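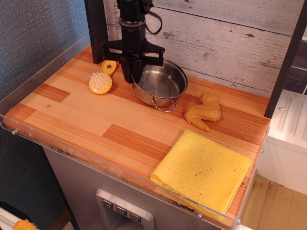

ABOUT / OUR SCHOOL

Eskola is a cooking school for grown-ups who never learned. Evening classes mostly, a few mornings. Small groups, 10 to a class, everyone cooks, everyone eats. Based in Avport, up the stairs next to the old ferry office. Ring the bottom bell, the top one is the dentist.

Started by Sosina Seyoum and Adelmo Messina, who met working the same hotel kitchen and got tired of it at the same time. First classes were in Adelmo's apartment. Two burners, one good knife, neighbors complaining about the onions. We moved here one February with no heat for the first week and a class booked anyway. Made a lot of soup.

What we teach

Everyday food. Rice, beans, eggs, lentils, a roast chicken, bread that works. How to salt. How to shop for a week without throwing half of it out. No foams, no tweezers. If you want to plate like a restaurant there are good schools for that and we can give you names.

Beginners take the Basics course first. Yes, even if you already cook a bit. It's the one people groan about and then recomend to their sister. Knife work, heat, stock, one-pot dinners, cleaning as you go. After that pick what you like: Bread, Beans and Grains, Sunday Sauce, Ethiopian Home Cooking with Sosina (fills up fast, get on the list).

Reda Filali runs Bread. Patient man. Will make you do the fold again. Yung-ching Siu has the dumpling nights and also does our schedule, so if your class got moved it was her and she's sorry.
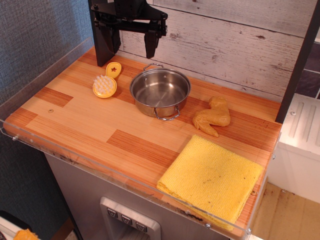

Looking after your kitchen is part of every course, because good tools in a bad state are no fun to use. Getachew Kumsa teaches this bit, he built cabinets before he cooked. Sharpening, seasoning iron, getting burnt milk out of a pan. Wood gets its own session. A butcher-block pattern like this one, blond strips next to orange-brown with a few redder panels in between, is what people ask him about most, usually whether the different colors need different treatment. Bring a photo of yours and he'll have a look. Bring your cutting board too if it's gone gray or fuzzy, he likes a hopeless one.

Prices and places

A single evening is $84, food and apron included. Basics is sold as a full course, price on the booking page. We keep 2 places in every class at pay-what-you-can. No forms, no proof, just write and say you'd like one.

Can't make it? Tell us the day before and we move you to another date. Same day is harder, the food is already bought.

Allergies: please put it in the booking, don't tell us at the door. We use nuts, wheat, sesame and egg most nights. Gluten free evenings are marked on the calender.

The stairs are steep and there's no elevator, sorry. Yung-ching runs the ground floor classes at the Brisedeo hall a few times a year, same price, same teachers.

462 people on the mailing list at last look. One email a month, new dates and a recipe, thats it.

Home | Classes | Book | Gift Cards | About | Contact

Recent posts
Lentils: to soak or not
Reda's no-hurry white loaf
What to do with the other half of the cabbage
Getachew on dull knives
New dumpling nights added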